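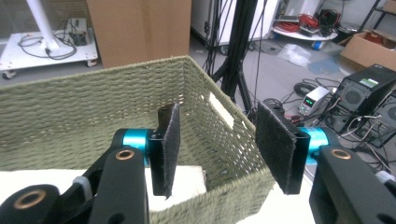 Household chores are still mostly a contact problem. Planning a path to an object is close to routine now; what happens in the last inch before the fingers close is where the success rates fall apart. Take a woven basket. The rim is thick cord in a ribbed pattern, so two felt-faced pads meet ridges and gaps instead of a flat wall, and the real contact area depends on where along the weave you land. A gripper opened wide on either side of the rim has the easy half of the job done.

2/ Soft goods and soft containers get lumped together in most chore benchmarks. They shouldn't be. A towel has no useful rigid pose. A basket has one until you load it, and then the wall you are holding bends toward the load.

3/ Numbers from my own log, one task: grip rim, lift, move sideways, set down. 309 attempts with an empty basket, 47 failures. Most of the failures were slow rotation about the grip line. Dropping it outright was rare.

4/ Rotation is what you expect from a single pinch on one wall. The center of mass sits well off the grip. A person fixes this with a second hand, or by hooking fingers through the handle opening. A parallel pinch has neither option.

5/ Cut-out handles look like the obvious target and are harder than the rim. You need a finger thin enough to enter, a wrist angle that clears the wall, and a depth estimate for a hole whose edges are made of the same cord as everything around it.

6/ Pad material: felt is gentle on surfaces and conforms a little. It also frays, and friction drifts as it does. If you report a success rate without saying how old the pads were, I can't compare it with mine.

7/ The Zostau demo that went around last January showed 51 baskets moved in a row. Good work. Same basket, same height, same starting pose, rigid plastic. I would read it as a shop-floor result. Fixed totes at a fixed station have been within reach for a while.

8/ Comavar's home set is closer to what I want to see: up to 1000 trials per chore, with the container swapped between trials. Their fabric and woven numbers are much lower than their plastic ones, and they print both.

9/ So, can a machine do laundry yet? Carry an empty basket across a room, usually. Carry a full one, sometimes, with two arms. Empty it, sort it, fold it and put it away without someone stepping in, no.

10/ Next is the same lift with a known weight in the bottom, fresh pads every session. Will post the failures by type.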